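Revised painting standards for the Wesora League

10 Jan 2018

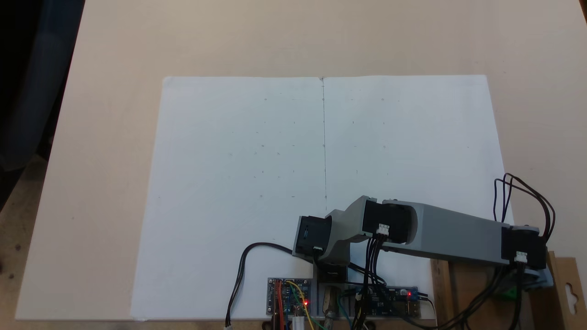 The Wesora League has adopted revised painting and basing standards for all miniature wargaming events held under its name. The new standards apply from the opening round in May and replace the guidance printed in the previous players' handbook.

The principal change concerns army recognition. Every unit must carry a marking that allows an opponent to tell it apart from other units of the same type. Numerals, coloured shoulder plates, banners and base rims are all acceptable, provided that one method is used throughout the army. Players whose collections follow a published historical or fictional scheme may continue to use it, but should bring a short written key to each game.

Models must be painted in at least three colours and mounted on finished bases. Bare plastic and undercoat will no longer be accepted in ranked games. Unpainted models remain welcome in the beginners' section at Medve, where the limit is 568 points per side.

Hugo Lecomte, who chaired the review, received 205 written replies from members. Many asked for more time to complete large armies. The League has therefore agreed that any force of 4,000 points or more may include up to 5 unfinished models until the end of the season. These must be listed on the army roster and shown to the opponent before deployment.

Freehand work and converted models will be judged separately at the Trestov meeting. Perrine Hamel will act as head judge and will publish the marking sheet in advance. Entries must be the work of the person presenting them. Commissioned armies may be played in all ranked games but are not eligible for painting awards.

Transfers from any manufacturer are permitted. Members who are unsure whether a scheme meets the standards may submit photographs to the League office at Loltel before entering an event. A decision given in writing by the office will be binding on referees for the whole season.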